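Geflochten, geknotet, verheddert

Wer Armbänder aus Kordel trägt, besitzt selten nur eines. Sie kosten wenig, wiegen nichts und landen abends in derselben Schale. Nach ein paar Wochen liegt dort ein Knäuel, aus dem man morgens mit Mühe ein einzelnes Band herauszieht.

Die kleine Werkstatt Troris knüpft solche Bänder seit Januar in einem früheren Ladenlokal. 137 Stück liegen derzeit im Lager, sortiert nach Farbe. Am häufigsten verlangt wird Rot. Das Modell Liu kostet 31 Euro und wird auf Wunsch mit einem glatten oder einem matten Metallteil geliefert.

Beim Aufbewahren gehen die Meinungen auseinander. Der Händler Fustura verkauft flache Kästen mit schmalen Fächern, in denen jedes Band gestreckt liegt. Das braucht Platz in der Schublade. Andere hängen ihre Bänder an Haken, wo sich die losen Enden gern ineinander verdrehen. Für die Reise reicht ein Stofftuch, in das man die Bänder einzeln einschlägt.
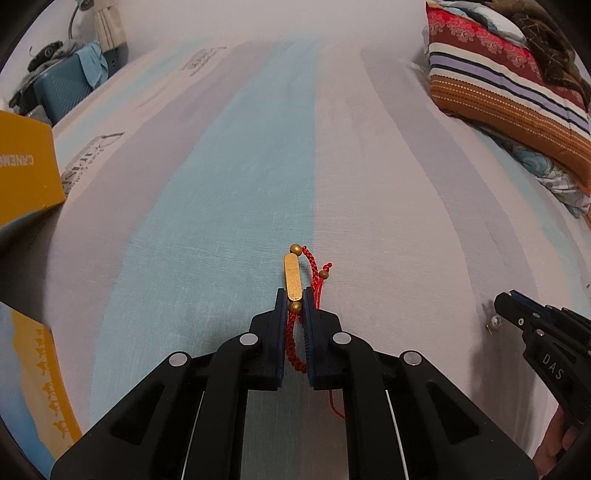
Empfindlich ist vor allem die Kordel. Parfüm und Sonnencreme setzen sich in das Geflecht, dunkle Rottöne können beim Waschen abfärben. Troris rät zu lauwarmem Wasser und milder Seife, danach flach auf ein Handtuch legen. Perlen und Metallteile werden mit einem trockenen Tuch abgerieben. Ausgefranste Enden schneidet man schräg nach, den Knoten lässt man dabei in Ruhe. Ersatzkordel gibt es bei Troris in Rollen zu 300 Metern oder als Zuschnitt von 2 Metern.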